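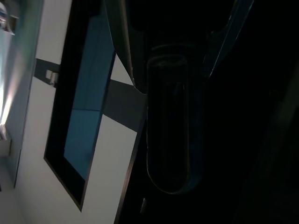
Cleaning a tiled floor without streaks

I have white tiles in my hall and in the workshop behind it, and for a long time I washed them wrong. I used too much soap. Soap that stays on the tile dries to a gray film, and then every shoe leaves a mark.

Sweep first, also in the corners. Then take two buckets, one with warm water and a small spoon of dish soap, the other with clean water only. Wring the mop well. Work from the far wall to the door, and change the rinse water when you cannot see the bottom of the bucket.
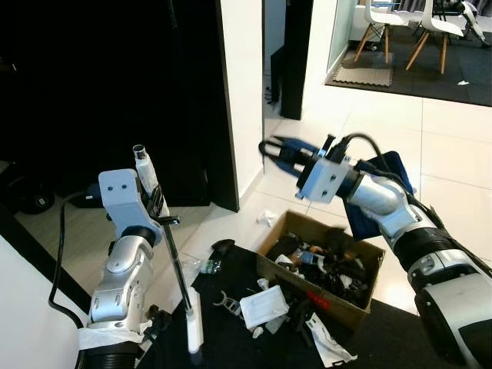 Waqas Ghumman writes that he leaves out the soap completely and puts half a cup of white vinegar in the bucket. On ceramic tile this is fine, but please do not try it on marble or other natural stone - the acid makes dull spots.

For the grout I mix baking soda with a little water until it is like toothpaste. I put it on the lines with an old brush, wait 7 minutes, scrub and rinse. 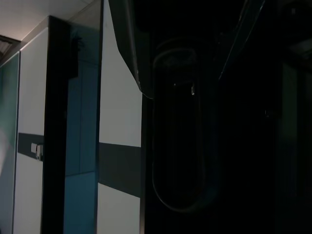 The paste must be rinsed two times, otherwise a white powder comes back the next day. If you want to seal the grout after this, let it dry for 24 hours with a window open. I sealed mine in January and coffee still wipes off easily.

Small papers and bits of plastic should be picked up by hand before mopping. When they are wet they stick to the mop. 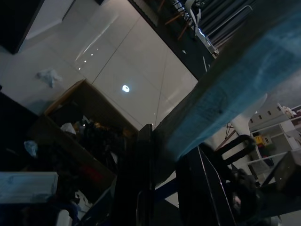
White floor tiles with thin gray grout lines.

Wash the mop head after each use and hang it with the strings down.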